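Pears leave the packhouse at full net weight and arrive light. Where is the weight going?

Posted in: Packing, Storage and Wholesale

Brayan Huaranga

I run the grading floor for a small pear packhouse outside Porunville. We pack into single-layer and double-layer cardboard cartons, declared net weight 12 kg on the double-layer. The wholesaler at Gasgate market has started check-weighing on arrival and rejected part of our last load as underweight. The load was 1620 cartons. He pulled a sample from three pallets and says most of it was between 80 and 200 g under the declared net.

Our setup:

Cartons are filled by hand and finished on a Venckus bench scale, tare preset at 600 g. Target is 12.05 kg net. Packed pallets go into a holding room at 1 °C until the truck comes, normally four or five days, but this load sat for nine because the order was moved back. Humidity in the long-term rooms is held at 95 percent. The holding room has no humidifier. The transport is refrigerated and takes one night.

The scale was inside tolerance at its last certification. I have checked the printed tickets for that run and none is below 12 kg net. The variety is a thin-skinned one, picked a little early this season, if that matters. Do I have a scale problem or a storage problem, and how much extra should I be packing?

Warrick Harawira

Probably storage, with a small tare error on top of it. Work through the items separately before you change the target, or you will end up giving away fruit on the loads that ship on time.

Tare

Weigh twenty empty cartons made up exactly as they are packed: board, pad, both trays, and the label if it goes on before weighing. Do it in the packing shed, not in the office. Cardboard takes up water from the air, and a stack stored beside the hydrocooler can be noticeably heavier than a stack from the mezzanine. If your real mean is 610 g against a preset of 600, every carton is 10 g short before the lid goes on. That does not explain 200 g, but it uses up a fifth of your overpack.

Also find out how the buyer gets his net figure. If he subtracts a tare of his own, ask for it in writing. If he weighs the fruit out of the carton, the result is more reliable and you have less to argue about. Remember too that board which was dry at packing may have picked up moisture in the cold room. In that case his gross weight flatters you and the fruit has lost more than the carton weight suggests.

Water loss

Pears lose water through the skin in proportion to the vapor pressure difference between fruit and air. Early-picked fruit has less wax and loses faster. In a room without humidification, with a coil running well below air temperature, 0.1 to 0.15 percent of weight per day is believable for packed fruit without liners. On 12 kg that is 12 to 18 g a day. Nine days gives 108 to 162 g, against an overpack of 50 g. Take off the 10 g of tare if that applies, add one night on the truck, and you are inside most of the range he reported.

You can confirm this cheaply. Mark six cartons, weigh each one into the holding room, and weigh again every morning at the same hour. Put two near the evaporator fans, two in the middle of a stack and two by the door. Use the same scale throughout and let it reach shed temperature first. Weigh the fruit separately from the carton on the first and last days so the board can be taken out of the calculation.

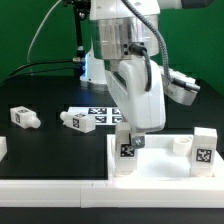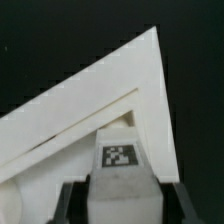
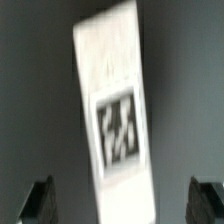
Reducing the loss

Take these in order of cost.

1. Return packed pallets to one of the humidified rooms if the truck is more than four days out. Check with your carton supplier first. Ordinary board softens at high humidity and the bottom layer may crush.

2. Fit perforated liners. They cut the loss substantially, but they slow cooling, so the fruit has to be at storage temperature before it is packed.

3. Look at the coil. A large gap between coil temperature and room air dries the room. Raising the evaporating temperature and slowing the fans after pull-down both help. Your refrigeration contractor can tell you whether there is enough coil surface to allow it.

4. Raise the target only for orders that are known to wait. A second preset on the scale is enough. Have the operator write the preset number on the pallet ticket so that a later dispute can be traced.

On the amount: take the mean daily loss from your six cartons, multiply by the longest hold you are prepared to accept, and add the spread of your hand filling. Anything held longer than that should be reweighed before dispatch.

Clullum_pears

We had the same trouble and just went up to 12.2 on everything. No rejections after that. Costs some fruit but less than a truck coming back.

Check the scale is level as well. Ours had one foot off the floor.

Warrick Harawira

A flat 150 g extra on a load of 1620 cartons is 243 kg of pears. It may still be the right choice if your holding time cannot be predicted, but price it first.

Brayan Huaranga

Tare came out at a mean of 610 g, with the heaviest carton at 624. The preset has been changed. The six marked cartons went into the holding room this morning and I will post the weights when the next truck loads. The buyer weighs full cartons and subtracts a fixed tare, which he is sending me.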